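Two arms on one bench - what rules do you lot follow?

Restside
Posted Saturday, October 1, 2022

Hi all, long time reader and not much of a poster. We've got a pair of small arms on a shared bench at work and I've been told to write the house rules for it, because up to now it's been whatever the last person felt like doing. I've got two pages so far and half of it is me moaning about cables. What do you have written down that people really stick to? I don't mean the big safety standards, we've got a proper risk assessment for all that. I mean the day to day stuff.

Flerura
Two pages is already too long, sorry! Ours is one side of A4 taped up next to the stop button. Speed limit for setting up, who's allowed to clear a fault, hands out before you press go. If it won't fit on one side people don't read it.

Prernar
Disagree with Flerura a bit. One side is lovely for the wall but you need the longer version somewhere, otherwise the reasons get lost and a new starter decides the rule is silly and drops it. We had exactly that in August with the rule about parking both arms before you swap anything on the table. Somebody thought it was a waste of time, reached in between the arms, and the other program was still waiting on a timer. No harm done but he went very pale.

Restside
That one's going straight in, thanks. Do you park them powered or unpowered?

Prernar
Parked, then motors off at the switch. Mind you, ours sag a bit when they lose power so they have to be in the rest position first. Check yours before you copy me.

Chaudhary
I'd go further and say only one person runs a two-arm bench at a time. One person, one stop button, no chatting across the table. We log it on a clipboard as well, name and time in and out. 57 entries on the current sheet and I can tell you who had it for every one of them.

Flerura
A clipboard, in this day and age! I'm only half joking, we tried sign-in sheets for 18 months and all we got was a lot of squiggles. A lockout tag with your name on does the same job and you can't forget it, you're holding it.

Chaudhary
A tag tells me who has it now. The sheet tells me who had it on the day the wrist got knocked. You want both.

Omprakash Mittal
Morning everyone. I look after a bench like this so here's my tuppence worth. The biggest one for me is the handover zone, the bit in the middle where both grippers can get to. We treat it like a single track railway. One arm owns it, the other stays out until it's been told, and the only exception is when the job really does need both of them on the same thing. If it does, that's written at the top of the program in plain words and it gets run at slow speed first, every single time, even if you only changed one number.

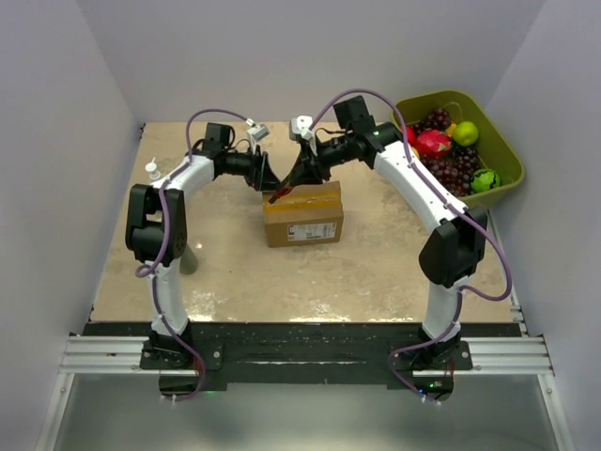
Next one is cables. Move each arm by hand through its whole reach before you trust a new bit of cable routing, and look at the elbow and the wrist in particular, that's where I've seen them go tight or catch on something. Zip ties snug but with a bit of slack in the loop. I get told off for being fussy about this but a snagged cable stops your whole afternoon.

And last, write down what's allowed on the table for each job. If it isn't on the list it comes off before you start. I really don't mind what the things are, I just want the next person to know what they were meant to be working with.

Flerura
Good post. Not sure about slow speed for every tiny change though, we'd never get anything done. We only do it if a position has changed.

Omprakash Mittal
I used to say the same - then a changed wait time had one gripper letting go before the other had hold. No position had moved at all. So it's every change for me now, and it costs me a cup of tea.

Chaudhary
With Omprakash on this one. And put it on the clipboard ;)

Restside
This is brilliant, thank you. I'm going with one side of A4 on the wall and the long version in a folder, handover zone at the top. Still undecided on tags or sheet. What do you do about visitors, by the way? We get a lot of people leaning in for a look.

Prernar
Tape on the floor. And don't run it while they're stood over it, however nicely they ask.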